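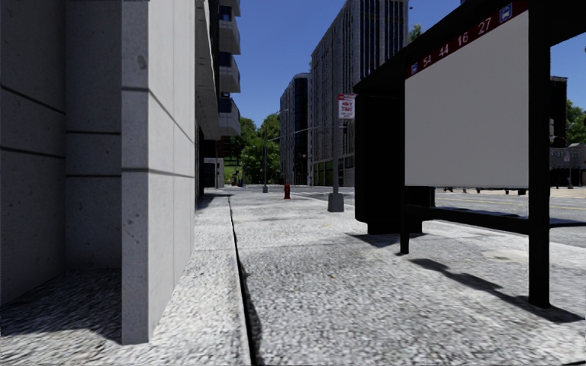 Figure 2. Simulated sidewalk, start pose beside the bus shelter.

4.2 Curbside errand run

The Clatari delivery base must complete this run in simulation before it is cleared to carry parcels or trash bags outdoors. Release Melto still needs an operator for street crossings.

1. Load the Esberg street map and wait for the status line to read READY.
2. Set the payload to 8 kg and the speed limit to 2 km/h.
3. Place the goal marker short of the red fire hydrant. Do not place it on the roadway.
4. Mark the black gap in the paving as a no-cross line – the planner does not do this by itself.
5. Start the run. Repeat until 10 runs are logged.

NOTE: Shadows near the shelter may be classed as obstacles. If the base stops for more than 130 seconds, end the run and log it as failed.

CAUTION: A pass in simulation does not cover stairs, doors or handing over a parcel. These tasks remain manual in this release.

Send logs to Macarena Sepúlveda, Urquijo test desk. Map errors go to Cayetano Rivas.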